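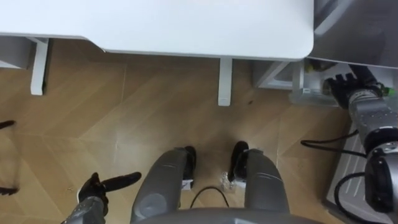 ## Zinda 60 mm Herb Grinder

I've been wanting to stock this one since September and it's finally on the shelf! The Zinda is a four-piece metal grinder, 60 mm across, and it has replaced the scratched old thing I'd been using behind the counter for longer than I'd like to admit (the lid only went on if you swore at it).

What sold me on it was the teeth. They're diamond-shaped and quite tall, so they cut sticky herb up instead of mashing it into a lump, and you get a nice even, fluffy grind that burns slowly in a paper and doesn't clog the bowl of a dry herb vape. I do mine with 15 turns for a vape and a few less for rolling. If you like it chunkier, flip the grinder upside down while you twist and it'll stay up in the teeth less evenly, which some of you seem to love.

The lid is held on with a magnet, and a proper strong one too – I've had this in a coat pocket with my keys and it stayed shut. 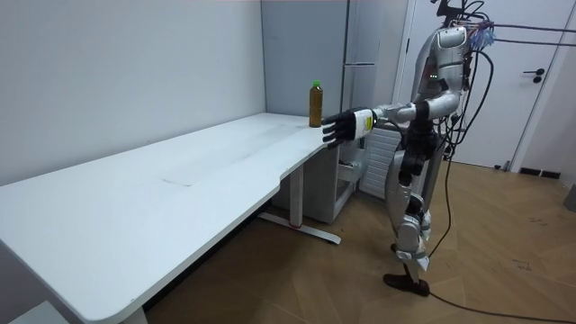
Underneath the teeth there's a deep middle chamber for the ground stuff, then a mesh screen, then the little bottom tray where the kief collects. Leave that tray alone for a few weeks, it's worth the wait. You get a small plastic scraper in the box, and I'd hang on to it as the corners of the tray are rounded and a fingernail won't do the job half as well.

**What you get**

- Zinda grinder, four pieces, matt black or dark green
- Scraper
- Cotton drawstring pouch
- 2 spare mesh screens

My one grumble is the threads. They're fine and a bit fiddly when they're new, so take it slowly or you'll cross them. Mine loosened up nicely with use. It's also on the heavy side, so if you want something for a festival bag, have a look at the Mạc card grinder, which is flat and costs a good bit less. 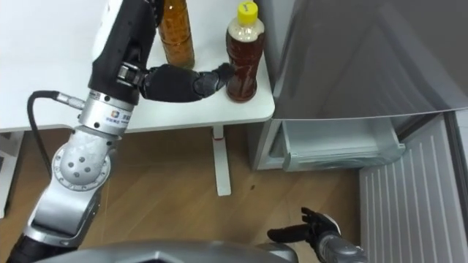 **How do I clean it?**

Take all four pieces apart, pop them in the freezer for 90 minutes, then tap them over a sheet of paper and go round the teeth with a dry toothbrush. For anything still stuck, soak the metal parts in isopropyl alcohol (screen included), rinse in warm water and let everything dry completely before you screw it back together. Keep the pouch and the scraper well out of the alcohol!

**Ordering**

Order through the Joltutik site or come and have a go with the shop one in Zukirbridge first. Over-18s only, and please bring ID if you're collecting. Green sells faster than black, so drop me a message if it's showing as out of stock and I'll put one by for you from the next box.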